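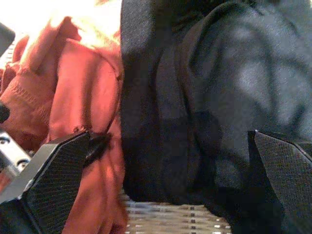
Can a robot do the laundry yet?
Parts of it. A machine can now pick up clothes, move them and make a decent try at folding the simple ones, but a person still has to step in when a sleeve turns inside out or two things get tangled.

Progress report to the Dallbridge fund
Household Chores project, Badent
December 8, 2024

We are very happy with where the laundry work stands. Since April the arm has made 3,532 tries at lifting a single garment out of a mixed pile, and we have kept the log of every one. Back in the spring it often came up with two pieces at once, or with nothing. Now it goes whole mornings without a double pick!

Dark clothes are still the hard part. Black cloth swallows its own creases, and the software has trouble telling where one fold ends and the next begins. Put something red next to it and the line between the two is easy to find, but the black piece itself remains a puzzle. Bright light helps with one and washes out the other, so we have been trying softer lamps (the Stillier ones, bought under the equipment line).

The textured fingertips were a real step forward. The smooth ones we started with slid off anything slippery, and we wasted weeks blaming the software for it.

Folding is slower going. Towels are good, T-shirts are fair, and anything with buttons is a mess. Of the 187 folding runs in the last round, 8 had to be stopped by hand, all of them with long sleeves. We'd love to try fitted sheets, but that can wait.

The Baumgartner shop has agreed to let us run a trial in its back room for three weeks, sorting returned clothes into bins. Shop work may suit the machine better than a home does, as the bins stay put and the light doesn't change.

Spending is on plan. We ask to move what is left of the travel money into spare fingertips, which wear down faster than we had budgeted for.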